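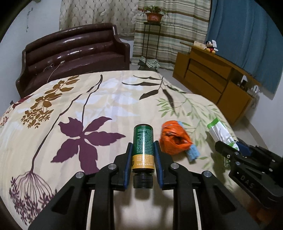

Search this site Go
Home Boards Robotics Grippers and hands Unsolved

Textured pads or plain rubber for small glossy bottles?

tallowfield
Posted in February, 8 replies hidden

I'm trying to choose between two sets of finger pads for a pair of hand-held parallel-ish grippers (four-bar linkage, one for each hand). The first set is blue and textured. The second is the plain rubber sheet that Jeniteck sell by the strip, which smells like a bicycle shop.

The job is household odds and ends: little medicine-sized bottles, creased packets, soft stuff in plastic. The packets are fine with either. Bottles are where I lose my temper. With the plain rubber they hold beautifully until I turn my wrist to put them cap down, and then they slowly swing round as if looking for the exit. The blue ones seem better, but I've been using them for one afternoon and I wanted them to be better, as they cost more.

Is there a sensible way to compare them, or do I just keep picking up bottles until I feel something?

Bittencourt_bench
Feeling something is not a test, though it's how most of our pads were chosen.

Pick one bottle and stick with it. Grip it at the same height each time, turn it over, hold it while you count to 11, put it down. Do 200 with each set and mark every one as held, slipped or dropped. Swap sets every 20 or so, or you'll end up measuring how tired your hand is. Wipe the bottle between sets too - finger grease on a shiny label will ruin the whole exercise.

Also check where the pads meet the bottle. On a round one you only get a thin line of contact each side, so it pivots about that line of least resistance whatever you've glued on. A softer backing behind the textured face helped us more than the texture did. Gripping nearer the heavy end helps as well and costs nothing.

One warning: textured pads wear. Ours were lovely for about 2,000 grasps and then became plain pads with a history.

mornington_crisp
just get the Hevex ones. squeeze harder

ohmsbody
Please don't squeeze harder if the bottle is thin plastic. I did, with the lid not quite done up, and I now own a very clean keyboard.

I'd add one thing to the longer reply above. Look at your linkage pins before blaming the pads. If there's play in the outer joints, one jaw arrives slightly twisted and the bottle rolls the moment you tilt it. Hold the jaws shut on a bit of card and wiggle them. We spent a week comparing pads on a Gistis hand that had a loose screw.

Comments

tallowfield: Wiggled. The left one has play. I'm annoyed, thank you.

pin_and_tonic: Does the swapping every 20 matter if you do it over two days?

Bittencourt_bench: More so, if anything. Your hand on the second day is a different instrument.

mornington_crisp: still say Hevex

Previous thread Next thread Back to top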